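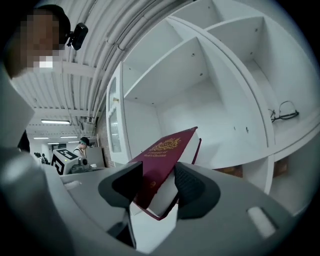
Old "classics" hardcovers with ribbon markers: shelve, store or let go?

Posted in Books & Paper, Fri 21 March

I have inherited a run of those dignified hardcovers people used to buy by the yard. The one pictured is A Treasury of World's Classics: maroon cover, gold emblem, the general air of a book that expects to be dusted. There are 40 like it, all thick, and my shelf sags if I look at it sternly.

Two things I'd like to know. Can I store the heavy ones flat in boxes without wrecking the spines? And what do I do with the ribbons, which have frayed into something a cat would respect? I'm willing to keep the ones I might read, so be realistic and assume that's 3.

zaslow_shelves

Flat is fine for thick books, and kinder than letting them lean. A heavy text block hanging off a slanted cover will pull at the hinge until the whole thing goes slack. Stack them no more than 5 high, biggest at the bottom, spines alternating left and right so the pile doesn't creep. Use small boxes. A large box of hardcovers is a back injury with a lid.

Keep them out of the attic and off the basement floor. A closet on an inside wall is dull and perfect.

For the ribbons, trim the end at a slant with sharp scissors and put the tiniest dab of clear fabric glue on the cut. Let it dry outside the book. I skipped that step once and now own a volume that opens only to page one. Then lay the ribbon straight down the gutter before closing, or it will leave a crease across the page.

brellov22

Donate them. Call first, though. My library's book sale took one look at my trunk and became very interested in the weather.

waltix_attic

Agree with the flat stacking. I'd add a sheet of plain paper between covers if they have gold lettering, as it can rub when boxes get moved. Skip newspaper, the ink comes off on everything.

Also, check the shelf before you blame the books. Mine was held up by two pegs and optimism. I moved the supports closer together and it has behaved for 6 years.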